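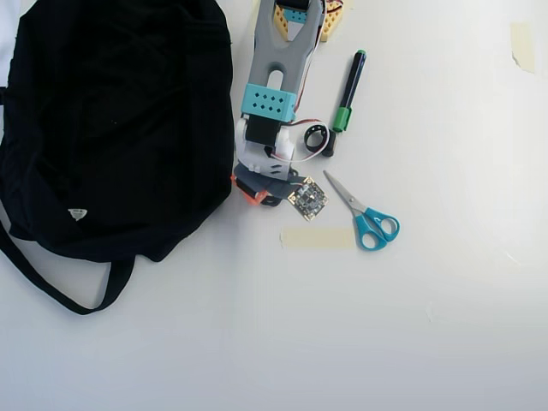 # Decanting skin care into travel containers

Last revised Wednesday, July 17, 2024, by Henrike Eichhorn

These steps cover water-based toners, lotions and creams sold in jars or bottles of 200 ml or less. They do not cover sunscreen, vitamin C serums, peels, or anything in a pressurized can. Leave those in the original pack.

## What you need

- Empty containers, 100 ml or smaller, with screw caps
- A small funnel for liquids
- A narrow spatula for creams
- Dish soap without added moisturizer
- 70% isopropyl alcohol
- Paper towels
- Labels or white tape, and a permanent marker

I use Zullby screw-cap bottles for toner and Plekidar jars for cream. The Zullby cap has a removable disc inside. Take it out for washing, or soap will stay behind it.

## 1. Clean the containers

Wash each container, cap and disc in warm water with a drop of dish soap. Rinse until no foam forms when you shake it. Stand the parts upside down on a paper towel and leave them overnight. Water left in a jar thins the cream and weakens the preservative in it.

When the parts are fully dry, wipe or rinse the inside with the alcohol. Pour out the excess and let the rest evaporate with the cap off. Do the same with the funnel and spatula. Check first that the plastic tolerates alcohol. Polypropylene and polyethylene do. Clear acrylic jars may craze, so wash those with soap only.

## 2. Label before filling
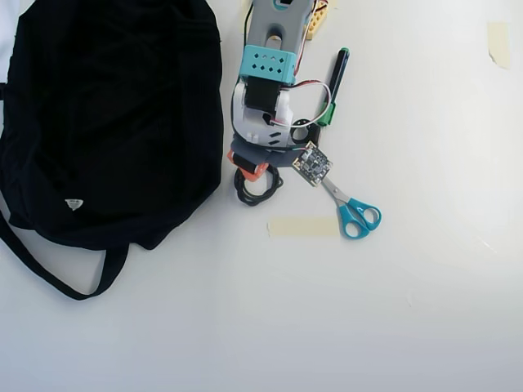
Labels go on while the container is still clean on the outside, as tape does not hold on a surface with lotion on it. Write the product name, the date of filling and the batch code from the original pack. A batch code is usually short, for example 3166 or 2994, and is printed or stamped on the base or the crimp. A black marker pen like the one on the table works well on white tape; pencil and gel pen rub off. Cut the tape with scissors and round the corners slightly – square corners lift first.

Copy the batch code even if you don't expect to need it. If the product is recalled, the code is the only way to tell whether the decanted part is affected.

## 3. Fill

**Liquids.** Seat the funnel, pour slowly, and stop at the shoulder of the bottle. The air space allows for pressure changes in a plane cabin. A bottle filled to the brim is likely to leak at the cap.

**Creams.** Lift the cream with the spatula and press it against the bottom of the jar first, then work upward. Tap the jar on a folded towel to close air pockets. Leave 3 mm free at the top. Do not use fingers.

**Thick balms.** Do not heat them to make them pour. Many separate on cooling and turn grainy.

Wipe the thread with a dry paper towel before closing. Residue on the thread is the usual cause of a cap that feels tight but leaks.

## 4. Test for leaks

Close the container, wrap it in a paper towel and lay it on its side for an hour. Squeeze soft bottles twice during that time. If the towel is marked, replace the cap disc and repeat.

## Storage time

Use decanted toner and lotion within four weeks and jar cream within three. Discard sooner if the smell, color or texture changes. Do not pour leftovers back into the original pack.

Parveen Ghumman asked whether pump bottles can be refilled the same way. They can, but run the alcohol through the pump and then pump it dry before filling.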